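Labeling grasp onset and release in handheld gripper demonstrations

Before training, each demonstration needs two time marks: grasp onset and release. The Drultel pipeline segments on finger width alone, which works for rigid objects and fails on soft ones.

1. Export the width signal and smooth it with a 50 ms window.
2. Mark onset where closing speed drops to zero and stays there for 2 frames.
3. Mark release at the first sustained opening.

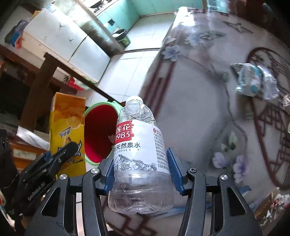
Thin-walled plastic bottles need a second pass. The wall gives after contact, so the width keeps shrinking and step 2 places onset late. Step back through the video to the first frame in which both pads touch the object, and use that frame instead. Keep the original value in the notes column – Oi-ling Chow's merge script reads it.

If the pads are hidden at contact, flag the episode and leave onset blank. Do not interpolate.

Two annotators label every flagged episode separately. Disagreements over 2 frames go to Nneka Danladi.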